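4.2 Talheres sobre a toalha: o que ainda custa às máquinas

Quem arruma uma cozinha todos os dias dificilmente pensa nisso como um problema de investigação, e talvez seja essa a razão pela qual a tarefa nos pareceu, no início do projeto Tetska, mais fácil do que era. Recolhemos 2396 demonstrações em cozinhas de família, com tudo o que uma cozinha de família tem de bom e de desarrumado, e pedimos aos participantes apenas que pusessem os talheres no respetivo suporte, ao seu ritmo e pela ordem que entendessem (houve quem começasse sempre pelos garfos, e com que convicção!).

A Figura 3 ilustra bem o tipo de disposição que mais trabalho nos deu. As duas colheres estão encaixadas uma na outra, a tesoura assenta em parte sobre elas, e os pauzinhos de madeira cruzam-se logo ao lado. Para a mão humana, a escolha do primeiro objeto quase não chega a ser uma decisão. Para o planeador Arura, na versão aqui avaliada, era preciso resolver primeiro quem está por cima de quem, e só depois onde fechar os dedos.
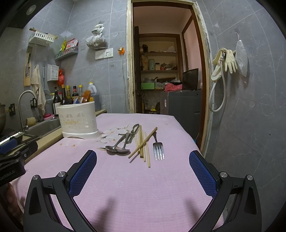 Figura 3. Pinça manual sobre a mesa, com colheres, tesoura, pauzinhos e garfo por arrumar; atrás, o suporte branco para utensílios.

Das 624 tentativas autónomas feitas com disposições semelhantes, 106 terminaram com as duas colheres levantadas ao mesmo tempo, erro que Negri e Leone já tinham encontrado, com alguma surpresa, no seu estudo sobre chapas finas em oficina. O metal polido não ajuda, e a toalha também tem a sua parte de culpa: quando os dedos descem um pouco de mais, o tecido vem atrás e arrasta consigo os objetos vizinhos. O garfo isolado, em contrapartida, raramente deu problemas.

Devemos a Marcela Kratochvíl a sugestão de anotar à parte os contactos com a toalha, trabalho paciente que ela própria iniciou em março e que acabou por mudar a nossa leitura dos resultados. Sem essas anotações, teríamos atribuído à perceção muitas falhas que pertencem ao controlo da força. A comparação entre os dois grupos de erros é retomada na secção 4.3, já com os dados da segunda pinça.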